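4.2 Comparing the two finger sets on the phone box task

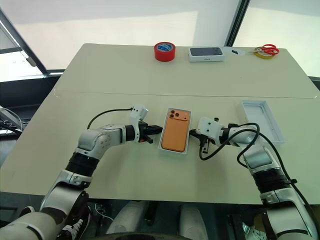
So which fingers should you bolt on if the job is putting a phone in a box? Go with the thinner ones, at least for this kind of packing, and slow the arms down for the last bit of travel.

I'll back up a little, because we got there the long way. We had 2 finger sets to compare, the Akar and the Vunov, and I was pretty sure the Akar would win. It's the wider one, it grabs well, and it had done great on the cloth tasks in April (Section 3). Each set got 100 trials on the box task, with the same controller, the same operators and the same start poses. The Akar fingers finished fewer of them, and nearly all the trouble came from the rim. A phone box base is shallow and fits the handset closely, so a wide fingertip has hardly anywhere to go once the phone is most of the way down!

Figure 3. Box task with both arms at the box base. The phone is face down in the base, camera bar toward the far side, and the lid is off to the right.

The Vunov fingers are narrower and, I'll admit, kind of annoying to mount (the screws are tiny and I dropped more than one). But they could reach down beside the base and steady it while the other arm did the pressing. We had planned on using one arm for the whole thing and gave that up pretty fast, as the base just slid along the table. With a finger on each side it mostly stayed put.

Then there's the camera question. We tried the wrist views alone, the head view alone, and both together. The head view is lovely for finding the lid and pretty bad for the last stretch, when the grippers and their cables get between the camera and whatever you care about. Wrist views have the opposite problem. Both together worked best, and the Vitale controller handled the extra stream fine as long as we kept the delay under 120 ms. Past that, operators started overshooting and then correcting, and the corrections ended up in the training data too, which we didn't love.

We also swapped in the Erker controller for a short run. Its motion felt smoother to me, but it was slower to react on contact, and we didn't collect enough trials with it to say more. The lid step is scored separately in Section 4.3.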